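Okay, morning everybody. Slide one is just the title, leave it up while people find seats.

I'm talking about Skerine, the simulation kit from Vandeck. We've had it at Onthorpe since December, on one seat license, and I've got opinions!

Start with the price, they'll ask anyway. It's 2,560 for the year, and the scene pack is 85 on top (grumble here, but briefly). You get the arm models, the hands, the rooms and a pile of fixtures to drop in front of them. Install took me one afternoon, mostly waiting on downloads.

Next two slides, same setup, rendered in Skerine. Arm behind the long dark frame, hand empty.
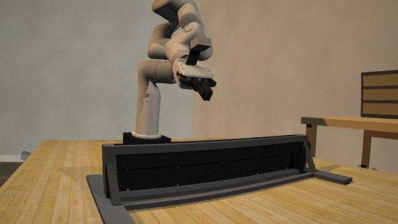
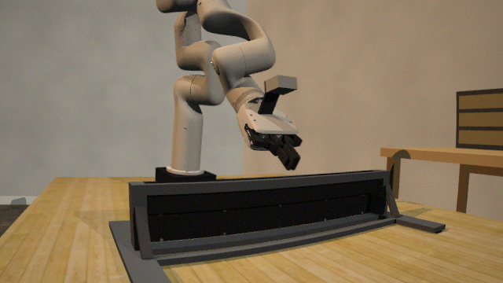
So what do I like? Swapping a room takes a couple of clicks, and the scene files are plain text, so I can fix things by hand when the editor gets moody. Of the 124 scenes in the pack, I'd use 59 again - the rest are too cluttered for our kind of work.

What bugs me is contact. Thin parts get jittery when fingers close on them, and I spent a whole Monday on friction settings. Support did write back, and they were nice about it.

Would I renew? Yes, for one seat. Ask me about two after the next update. Questions, then coffee.

Contact the speaker | © Onthorpe | Back to top

Recent talks
Kashindye: first month with the new controller
Picking a gripper on a small budget
Scene files without tears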